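Fairweather Twin-Arm Table Cell

Supplied by Rumard. Set-up, care and spare parts.

14 shares · 3 comments

The Fairweather is a two-arm cell for sorting and placing light goods on a flat table. Both arms hang over the work surface from the far side, which leaves the near edge clear for loading. Each arm carries a parallel gripper with two fingers. The cell is sold complete with table covering, controller, cabling and the Hillell set-up software.

Typical work is the placing of mixed items, such as fruit, leaves and small packs, on to plates or trays. The two arms run from one program and can hold different items at the same time. They share the middle of the table, so the order in which they enter it must be set before the first run.

Setting up the table

Fit the covering and smooth it from the centre outwards. Small wrinkles near the edges do no harm. A raised fold under a plate will tilt it, and the release height taught at that position will then be wrong on one side. Mark the plate positions in the software and not on the covering, which is a wearing part and will be replaced.

Plates should be set in a column down the middle, within reach of both grippers. They may touch, but a small gap makes it easier to lift one out without shifting its neighbour. Use plates of plainly different colours if the program is to choose between them. The column need not be straight, as each plate is taught as a separate position.

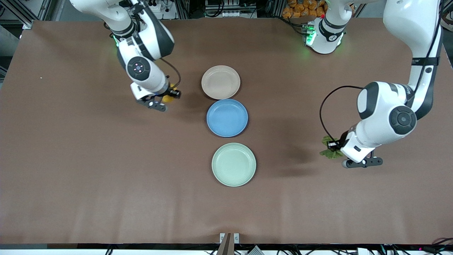

Teach the release height with the item held, not with an empty gripper. Leafy goods hang below the fingertips by an amount that changes from piece to piece, and the height has to allow for the longest. Round goods can be released closer to the plate. Start 15 mm above the rim and lower the position in steps of 3 mm until the item settles without rolling.

Gripping force is set for each arm on its own. For soft leaves use the lowest setting that holds through a full swing of the arm. For firm fruit a middle setting is normally enough. Too much force marks the skin and shortens the life of the fingertip pads.

Cable routing

The wrist cable must be left with a free loop. Move each arm by hand mode through its full working range and watch the loop at both ends of travel. It should not pull tight, and it should not drop low enough to catch a plate. Straps on the upper links are there to hold the cable in place and should be snug. Do not add ties at the wrist joint itself - this is the most common cause of early cable failure.

Routine care

Daily: wipe the fingers and pads with a damp cloth, then a dry one. Check the covering for crumbs and scraps.

Weekly: check the gripper screws and the strap on each upper link. Open and close each gripper 10 times in hand mode and listen for uneven travel.

Every March, or after a move: repeat the taught positions from the first plate onwards and check both arms against the table datum.

Replacing fingertip pads

Put the cell in hand mode, bring the arm to the service position and switch off at the controller. Remove the item, if one is held, before switching off. Undo the retaining screw, slide the old pad out and clean the seat. Change both pads of a gripper together. After refitting, run the closing test in Hillell and store the new zero. If the zero is not stored, the gripper will report an item when the fingers are closed on nothing.

Faults

Item drops during the swing: raise the force by one step, then check the pads for glazing.
Item sticks on release: clean the pads. Increase the opening width if the item is wide or wet.
Arms stop and wait for each other: the shared area has been claimed by both. Clear the claim in Hillell and check the entry order.

Spare parts

Pad set, one gripper: Grukia 293-A
Wrist cable with strap: Grukia 293-C
Table covering: Grukia 293-T

Orders placed with Rumard are sent in up to 10 working days. Quote the serial number of the controller.

Page revised November 8, 2024

3 comments · Share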